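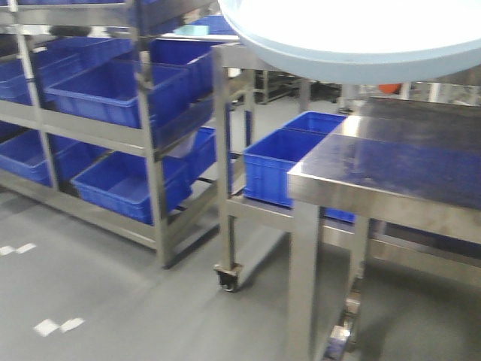 Home > Manual > Set-up > Trials

4.2 Preparing a bin-retrieval trial

The Rusine method compares two ways of choosing the next bin: fixed order and learned order. Each trial must begin from the same layout, or the two sets of results can't be compared. On a station with sloping rack shelves and a wheeled cart beside a steel worktable, record the rack and the cart as separate zones, even where both hold the same blue bins.

1. Load the station map and select Carness layout.
2. Enter a zone code for each shelf. Bins on the cart's lower shelf get their own code.
3. Lock the cart casters and run Locate Cart.
4. Set the trial length to 100 picks. Use 50 for a short check.
5. Select Fixed Order and start the run.
6. Restore the starting layout, select Learned Order, and repeat.

Note: Bare steel can return false edges in the depth data. Set the edge filter to 16 before step 3.

Caution: Do not reach into the rack while a run is active. Press Stop and wait for the arm to park.

The Fetidbridge comparison used 571 paired trials. Learned order gave shorter travel between bins, but showed no gain in grasp success.

Filed under: Set-up, Picking research

Related sections
4.1 Mapping the station
4.3 Exporting trial logs
5.1 Rosales edge filter settings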